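We use cookies to keep this site working and to see which pages are read. Accept all | Manage preferences

August 4, 2021
Posted by: bench notes, Lidgate manipulation group

Locker task, hand-held grippers. Goal for the Amrani policy is still the same: approach the cabinet, seat the finger pads in a door handle, pull, release. Everything is demonstrated by hand at this stage, with a gripper in each hand and marker tracking for pose. Teleop comes later if the hand-held data will not transfer.

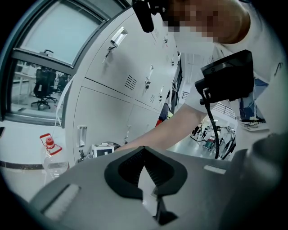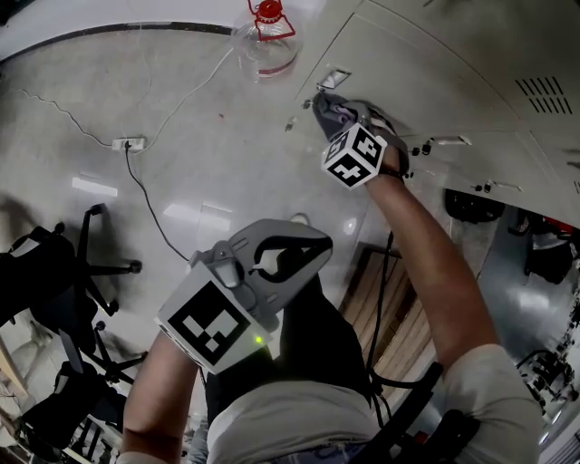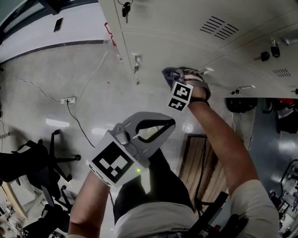 Pose dropouts remain the main problem. The tracker loses the right-hand marker when the wrist rolls past the plane of the door, and the filter then coasts on the last velocity. Over a short gap the result is usable. Over a long one the trajectory drifts into the door panel and the segment has to be cut.

Ran the July recordings through the new Civley export for comparison. 114 episodes in, 997 segments out after splitting on gripper state. 2 episodes rejected at import, both for a clock offset between left and right streams. Have not traced the offset. Suspect the left unit is stamping on receipt instead of on capture.

Notes on technique, for whoever demonstrates next:

Approach square to the door, then close. Closing during the approach gives an ambiguous contact label.
Keep the idle gripper open and its marker towards the head camera. It can stay still, but it has to stay tracked.
Pause at contact before pulling. The segmenter needs a flat stretch in the velocity trace or it merges reach and pull.
Do not correct a bad grasp mid-pull. Let go, back off, start the reach again and flag the episode.

Gripper width calibration was redone against the Grindbridge gauge block. Old values are in the previous config, commented out. Colour balance on the wrist cameras is now locked — auto was shifting whenever a pale door filled the view.

Still to do: fix the left timestamp, re-export the two rejects, and try a larger marker on the right unit if the added mass is tolerable.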